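Chapter 2: What Will It Really Cost?

I bought my first robot arm with the wrong number in my head.
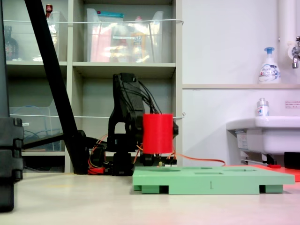 The number was 2,000, in pounds, and it was the price on the Sellholm website. I had got it signed off by my head of department, Glenys Dunmore, and I was very pleased with myself. Then the arm came, and I found that the price covered the arm (fair enough!) and a power supply, and that was it. No gripper, no spare motors, no stand for the camera, nothing to pick up and nothing to put it into. By August I had sent Glenys 22 separate order forms, most of them for cables, and she had stopped answering with whole sentences.

So this chapter is about money, and I'd like you to read it before you go shopping. We'll start with the purchase itself, then move on to the things that sit round it – mounts, wiring, storage bins, the bits and pieces the arm will handle – and after that the costs that come back every year. Salim Ndung'u, who taught this course with me at Pinska, used to make students set aside 40 per cent of the budget for everything that wasn't the arm. I thought that was far too gloomy when I first heard it. I now think he was being kind.

You'll also meet two worked budgets. The first is for a small teaching lab and the second is for Zupan, a packing firm that wanted one arm and ended up planning for three. Keep a pencil handy, as I've left gaps in both for you to fill in.

Before you read on

Write down a task you'd like a robot to do, and what you think it would cost to get it going. Don't look anything up yet. Put the page somewhere safe – we'll come back to it in section 2.6, once we've talked about floor space and who pays for repairs.

2.1 Reading a quote

Suppliers set out their quotes in all sorts of ways, so begin with the line marked "not included".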